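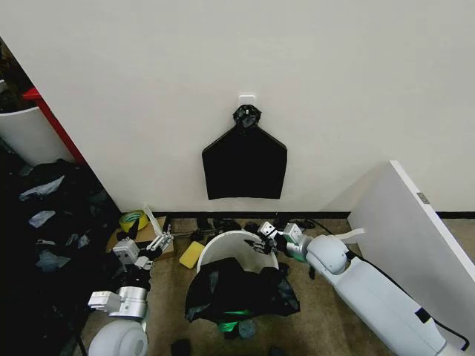

The back room on Friday, hook and all.

I have been promising to write about the clear-out for weeks now, and my sister has started asking whether I made the whole thing up, so tonight I've made a pot of tea and I'm going to get it down before I fall asleep in the chair.

Those of you who have been reading since the Gresby days will remember that I am not a natural thrower-out of things. I keep jars. I keep the string off parcels. When we moved over to Clivstead I brought boxes I hadn't opened at the last place, and they went straight into the back room, and the door got pulled shut, and that was the end of it for a good long while. Then in September my nephew asked if he could stay with us while he does his course, and I said of course, we have a whole room! And then I went and opened the door.

So, garbage bags. I went through a great many of them, and I have opinions. The cheap ones split the minute a picture frame corner gets near them, and I lost most of an evening picking old receipts out of the carpet because of one bad seam. I went back to the hardware store and bought the heavy black kind, and they were worth every penny. The heap in the corner grew and grew. I'd told myself I would take each bag out as I filled it, and I did do that with the first two, and after that they just sat there together on the left side of the room like a herd of something.

The hook is my favorite part of the whole business and I want to tell you about it properly. It's one of those little white stick-on ones, the kind you press on and then leave alone for an hour (I never leave it the hour, I'm too impatient, but this one has forgiven me). I had it left over from hanging a calendar. I stuck it up in the middle of that big bare wall one afternoon and hung a black bag from it, and my goodness, what a difference to have one where I could find it. I used to put them down and lose them. A black bag on top of other black bags is as good as invisible, and I spent more time hunting for the next one than I did filling it. Now I look up and there it is on the white wall, plain as day.

I wouldn't hang a full one from a hook like that, mind you. It would come down and bring the paint with it.

The bucket has had a few jobs. It started out as the mop bucket, back when we had a mop I liked. For the clear-out it's been the place for small trash with a bag over it, the twist ties and dried-up pens and bits of packing that never seem worth getting up for. If you're on your knees on the carpet, which I mostly was, it's just the right height. A proper trash can is too tall when you're sitting down, and you end up throwing things at it and missing.

The sponge is for the baseboard. I had never once in my life thought about the top edge of a baseboard until I got down there, and a thin black one like ours shows every speck of dust. I did the long wall in an evening with the radio on, and I'll admit I enjoyed it more than I expected to. Go along it once with a damp sponge and then again with a dry cloth, and try not to drip on beige carpet, which remembers everything.

Cardboard I've been flattening as I go and leaving against the wall, with the tape kept on top of it so the two stay together. I tape the flat boxes into bundles before they go out. My neighbor Saulius Dambrauskienė taught me that when we first moved in, after he watched me chase a loose one down the street in the wind. He does his bundles with such neat corners that they look like presents. Mine don't, but they hold.

There were some nice finds along the way. I came across the Skerkidine postcards, which I had been sure were lost, and the recipe for Mrs. Grīnberga's caraway rolls in her own handwriting, with a butter stain right across the oven temperature so I still have to guess. I'm going to type that one up for you soon, I promise, once I've tried it at 400 and seen what happens. I also found three chargers for phones I can't remember owning, and those went in the bag without any ceremony at all.

Still to do: the dark corner with all the odds and ends, the last of the bags, a good vacuum, and then curtains. I'd like something in a soft green but my nephew says he doesn't mind, so I may bring home a couple of samples and make him mind. If anyone has a way of getting furniture dents out of carpet, please leave me a comment. I've heard ice cubes, and I've heard a steam iron over a towel, and I'm nervous of both.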